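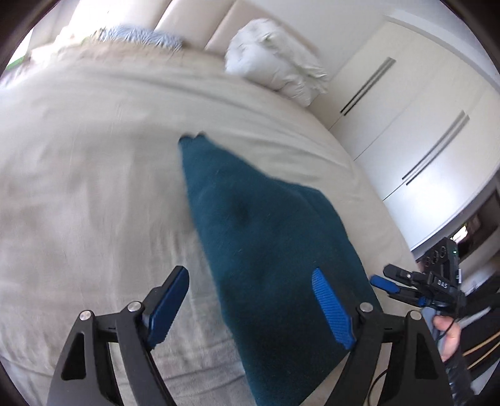
About Draltedus

Hi, and welcome! I'm the one who answers the phone at Draltedus, writes the newsletter, and most mornings makes the beds too. We're a small school for people who want to get good at looking after a home — laundry, linens, folding, closets, all the stuff you were supposed to pick up from somebody and maybe never did.

I started teaching this in my own spare bedroom. I had worked in hotel housekeeping for years before that, and friends kept asking me the same things. How do you get a duvet into its cover without climbing inside it? Why do my towels feel like cardboard? How do you fold the big ones so they all fit on one shelf? So I invited a few of them over, stripped the bed, dumped a basket of towels on it and we got to work. It was so much fun that I did it again the next month, and then strangers started signing up.

These days we have a proper place on Orell Street, upstairs from the shoe repair. There's a bedroom, a laundry room with two washers that don't match, and a long kitchen table where everybody ends up with coffee. I really wanted it to feel like a house. You can't learn to make a bed on a folding table (I've tried, at a community fair, and it was a sad little afternoon).

What we teach

Our main course is called Skenari, and it runs for five weeks, one evening a week from 6:30. The first night is all towels. I know that sounds like a lot of towel, but I love teaching it! We fold in thirds, we roll, we do the hotel fold with the hidden edge, and if people still have energy at the end we do swans and elephants, which have no practical use at all and are always the part that gets texted home. I like to do all of this right on top of the bed. It's a good height if you kneel, there's plenty of room to spread out, and if your fold falls apart you just shake it out and start over.

Week two is the bed itself. Fitted sheets, flat sheets, corners, pillowcases, and the duvet, which gets a good forty minutes of its own. I teach the roll-up method, where you lay the cover inside out on the mattress, put the duvet on top and roll the whole thing like a burrito. Somebody always laughs out loud when it unrolls the right way. After that come washing and drying, then stains, and the last week we go through closets and shelves, and everyone brings a photo of the worst one they've got at home. Mine is the one under the stairs and I still haven't fixed it.

There's also Moen, our Saturday-style drop-in morning (though it moves around, so check the calendar page). No plan, no homework. Bring a bag of clean laundry you've been avoiding and fold it in good company. We've had up to 33 people squeezed in for one of those, and I ran out of mugs.

How I think about it

I'm picky about some things and really relaxed about others. I'm picky about fabric softener on towels (please don't, it coats the loops and then they stop drying you). I'm picky about shaking a towel out before it goes in the dryer — two good snaps, it makes such a difference to how fluffy they come out. And I'd like you to wash new dark towels by themselves the first few times, especially if your bedding is a pale color. Ask me about my pink pillowcases sometime.

But wrinkles? I don't mind them. A duvet that's been slept under is going to look like it. I smooth mine from the middle out, give it a tug at the corners and go have breakfast. We don't iron sheets here unless somebody specifically asks, and then I'll happily get the board out and show you, with the spray bottle and everything.

I also don't think there's one right fold. The right one is the one that fits your shelf. Measure the shelf first! So many people learn a beautiful fold and then find out it sticks out two inches past the edge and the door won't close.

Who comes

All kinds of folks. Kids about to leave for college, people who just moved in on their own, new parents, a couple of retired guys who've taken Skenari twice and are now better at fitted sheets than I am. 91 people finished the full course last year, and our linen closet has the thank-you notes taped up inside the door. You don't need any experience and you don't need to bring anything except socks you don't mind being seen in, as we leave our shoes by the stairs.

Skenari is kept to small groups so everyone gets a turn at the bed. If it's full when you look, send me a note anyway and I'll put you on the list. Spots open up more than you'd think, mostly in January.

Come by

The door is the green one, next to the shoe repair window, and the bell sticks so give it a good push. I'm usually in from 9 in the morning, and if I don't answer I'm probably in the laundry room with both machines going. Leave a message and I'll call you back once the spin cycle's done.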